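**Black lint on a white printed sheet: can I keep the black stuff?**

My Karnum sheet is white with brown and yellow rounded squares. Everything I fold on it is black. Do I need new sheets, or a new personality?

**Answer 1** (9 votes)

Fold on the bed, fine, but wash them separately. Lint roller on the black things first, 2 passes. Mine:

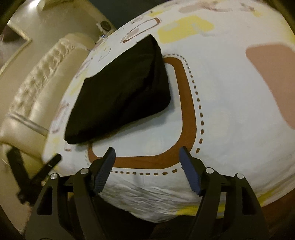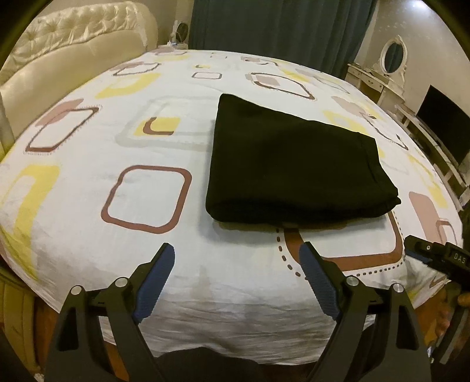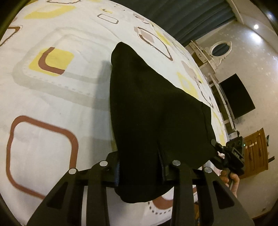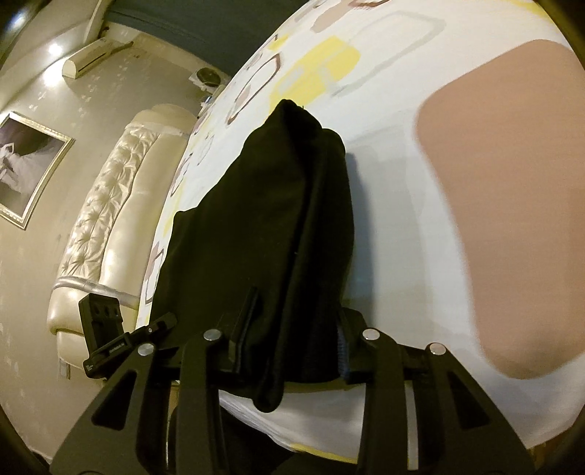
*Photos: Skurnow, 2018-11-14. Free to reuse with credit.*

The fourth has a speck of lint on the cloth, so consider my authority limited.

**Answer 2**

buy black sheets

**Answer 3**

Black sheets show everything. Ask me in June. Tumble the dark load for 30 minutes with no heat and clean the filter.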